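Fernmont Parts Library: Sorting Returns
Speaker notes, Imani Blackwood

Slide 1
Introduce myself. I ran the returns desk at Fernmont for 14 years. Mention that handouts are by the door.

Slide 2
When we opened, a borrower filled in a paper card and left the item on a shelf. That worked up to about 2000 loans a year. Past that, cards went missing and the shelf filled up by noon.

Slide 3
The Urnach branch tried colored tags. Red for repair, green for ready. Good for hand tools, poor for anything small, as the tags came off in the wash tub. Ask who in the room uses tags now.

Slide 4
Delaunay method. Every return goes into one bin first and gets sorted twice a day. Pause here, people usually want to write this down.

Morning sort is for repairs. Afternoon sort is for shelving. Do not mix them.

Slide 5
Bins. Buy one size larger than you think you need. Check the inside corners for burrs before it goes on the floor.

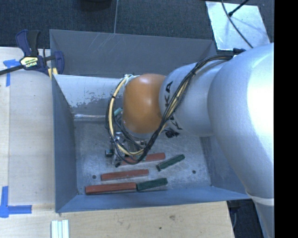
Label the bin on two sides. At Turnemmont they labeled only the front, then pushed the front against a wall in July and lost a week of returns paperwork.

Slide 6
Late items. Phone first, then mail. We stopped charging fines and I can give the reasons if asked.

Slide 7
Questions. If short on time, skip slide 3.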